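Home | Bedroom | Storage | Spare Parts | Manuals | Contact

Lerkulell bedside cabinet, two drawers
Section 4: Everyday use and care

Read this section once the drawers are fitted and the cabinet is standing level. For assembly, go back to Section 2.

4.1 Using the top

The top is square with a raised lip. The lip helps stop small things rolling off, but it won't hold back a spill.

1. Put heavier items near the centre.
2. Keep open food in a bowl or on a plate.
3. Leave clear space along the front so you can reach the knob of the upper drawer.

CAUTION: Do not sit, stand or lean on the top.

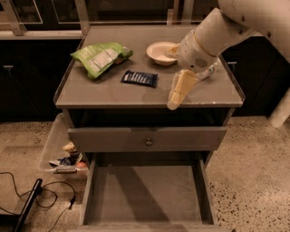

Fig. 7. Snacks and a bowl on the top, lower drawer open.

4.2 Using the drawers

1. Pull the upper drawer by its knob. Don't hang bags or chargers from the knob.
2. Pull the lower drawer straight out with both hands.
3. Spread the load over the drawer floor, heaviest items at the back.
4. Close one drawer before you open the other.

NOTE: If a drawer sticks after a move to another room, take it out, wipe the runners and refit it. Replacement runners are listed under part no. 638 in the Sanel spare parts list.

CAUTION: Two loaded drawers open together can tip the cabinet forward. Fit the wall strap if there are children in the house.

4.3 Clearing and cleaning

1. Take wrappers, bottles and dishes off the top. Put rubbish in the bin, not in the lower drawer.
2. Shake crumbs out of snack bags over the bin before folding them.
3. Wipe the top with a damp sponge, working from the back towards the lip.
4. Run a corner of the sponge along the inside of the lip, where crumbs collect.
5. Dry with a soft cloth.
6. Empty the drawers twice a year and wipe the floors and side walls. Leave them open for an hour before refilling. 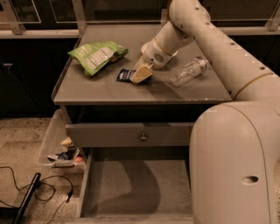
Lerkulell Owner's Guide, Issue 2, p. 14

NOTE: Grey surfaces can be cleaned with mild dishwashing liquid. Do not use bleach, methylated spirits or scouring pads. Marks that won't lift can be covered with the Jonora touch-up pen, colour Grey 4.

4.4 Knobs

Check the knob screws every few months. Tighten by hand from inside the drawer. Do not use a power driver.

Guide revised by Irén Hajdu, Mészáros Furniture.

38 shares | 4 comments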